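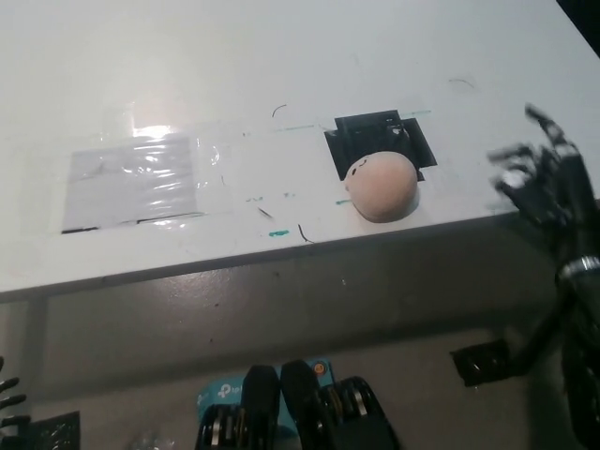 Minutes of the Grestovard Shared Workroom meeting, 1 November 2020

Joni Eskola in the chair and also taking these notes, so please forgive any place where I was talking and writing at the same time.

Minutes of the July meeting were read out and agreed, with one correction: the curtain fabric was given to us by Drirkska and we had put down Ferrand. Apologies to both, and a thank-you card has now gone to the right address.

1. The white table

This took up most of the evening, and I was glad to see how fond everyone is of the old thing. It has picked up a good many marks over the years. There are pen lines in black and in teal, little dots and squiggles, a few small stains, and of course the tape. Some of us would like the whole top scrubbed back to plain white before winter. Others (I admit I am one of them) think a worktable ought to look worked on, and would be sorry to see every last squiggle go.

After a good long talk we agreed to try a gentle clean on the loose pen marks and leave the taped parts for now. The black square is to stay where it is. It has gone ragged along the edges and there are spots near the top where the white shows through, so whoever next has the black tape out is welcome to lay a fresh strip over them. Please don't make it any bigger! We had a suggestion to cut a neat new square from vinyl, which got a friendly hearing, and we will come back to it when we know what vinyl costs.

The clear plastic over the gray rectangle on the left side was also raised. It has wrinkled quite a bit and it catches the overhead light, which bothers those who sit facing it. 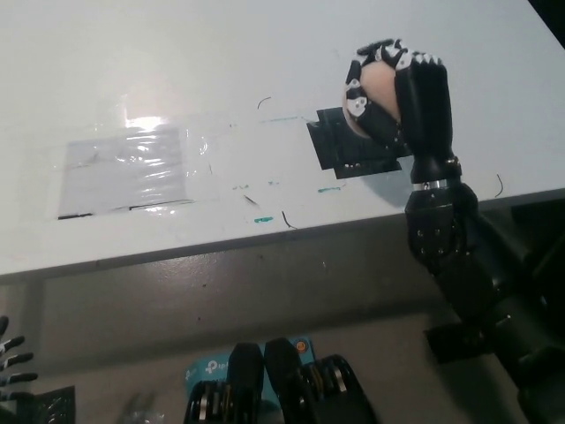

We talked about pressing it flat with a ruler, or peeling it off altogether and starting again with a single wide sheet. Starting again won the day. Joni to ask at Zarnton what they carry in clear film, and to bring samples next time.

2. The egg with the face

A small item but a happy one. Everybody likes the sleepy little face, with its two curved marks for eyes, and it was asked whether we might draw a few more for the winter open house. Agreed, and we will make 12 to begin with. Anyone with a steady hand and a fine pen, do come forward. The first one stays as it is and should not be redrawn, please.

3. Money

We have 3164 in the account. Up to 400 was set aside for table supplies, film and tape included, and whatever is left over goes toward new lamps.

4. Any other business

The side door is sticking again. Key code to be changed after the open house. There are 20 folding chairs on loan from Ferrand, and they would like them back by the end of the month, so if you have taken one home, bring it in.

Next meeting to be set by email.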